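Last updated: October

1/ I promised to write down the cell rules we use at Cirndale for bin picking with a big arm. A few people asked after my last thread. I will go slowly, one rule per post. English is not my first language, so please ask if something is unclear.

2/ First, what these rules are. They are house rules. They come after the risk assessment and the safety standards, and they do not replace them. If your site has no risk assessment for the cell, stop reading and do that one first.

3/ Rule one. Every person who enters the cell carries their own lock and puts it on the gate. One person, one lock. We do not share, also when we go in "just to turn one object".

4/ I say this because the "just one object" visit is the most common visit in bin picking. Something lies flat against a wall, the gripper can't get under it, and a hand wants to help. The hand must wait for the lock.

5/ Rule two. Teaching by hand is done in reduced speed mode, with the enabling switch held by the person who looks at the gripper. The person who looks at the screen does not hold it. For a long time we had this wrong at Stasness, my former workplace.

6/ Rule three is about cables and hoses on the arm. They must follow the arm through its full working range without pulling tight and without hanging into the bin. We move each joint slowly to both ends of the permitted range and look at every loop.

7/ Do this check again after any change of gripper. A new gripper has its connectors in another place, and the loop that was fine before is now too short or too long. I have seen a nice new hose become a damaged hose in 2 shifts.

8/ Tape and zip ties. My opinion is not popular. Tape is fine for trying out a cable route. When the route is decided, write it on the cell sheet and put a date for replacing the tape with proper holders. Without the date it stays for years.

9/ A zip tie should hold the bundle together but the cables should still slide a little. If you can't move the cable with two fingers, it is too tight. Cut the tail flush also, a sharp tail can open the skin of your hand very easily.

10/ Rule four. The bin is fixed in its place before the first run, and checked at the start of each shift. Push on it with a gloved hand at two corners. If it moves, the calibration is not to be trusted and the run does not start.

11/ We repeat the bin calibration after 50 hours of running, and after every contact that the controller reports. I know this sounds like much. It takes less time than looking for the reason of bad grasps during a whole afternoon.

12/ Rule five, the objects. Each object set has a list, and on the list every item has a weight and a remark about points and edges. Garden tools are the ones I worry about. A fork held badly can come out of the gripper at speed, tines first.

13/ So for tools with tines or blades we use the slow profile, 30 percent of the normal speed, until the set has done 100 picks with no drop. Then we talk about going higher. Sometimes we talk and the answer is no.

14/ Mixed sets are harder to write rules for than factory parts. You have metal, hard things, small things, toys, all with a different grip force. Our sheet from Gondance had one force value for the whole set, and I would not copy that. Give a value per item.

15/ A mixed set in the bin, with the fingers down among the items. For me this is the moment where rule six matters: near the floor and the walls the approach is straight down, and the last part is slow.

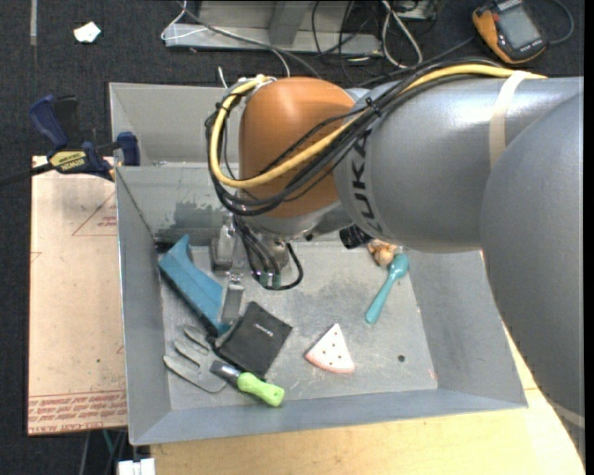 16/ Quansah replied that straight down is too strict, and that a tilted approach is often the only way to reach an item lying close to a wall. Their cell allows a tilt, but only after a collision check that includes the hoses as well as the fingers.

17/ I think this is a fair point and I will change our text. The important part is the hoses. Many collision models have the arm and the gripper inside, and the hoses are forgotten. If you allow tilt, add a simple thick shape around the wrist to stand for them.

18/ Rule seven. Tools for people stay on the people side. Clamps that hold the work area are part of the cell and are written on the sheet. Meters, screwdrivers and spare leads should go back on the shelf before the gate closes. We are still not perfect with this one.

19/ Rule eight, stopping. Anyone may stop the cell, and is not asked to defend it afterwards. Write the time and what you saw, one line is enough. The line is read at the next morning check.

20/ I still have to write the part about restart after a stop, it is longer than the others - and I want to test the wording with the evening shift first. If your site has a good restart sheet, please send me the headings.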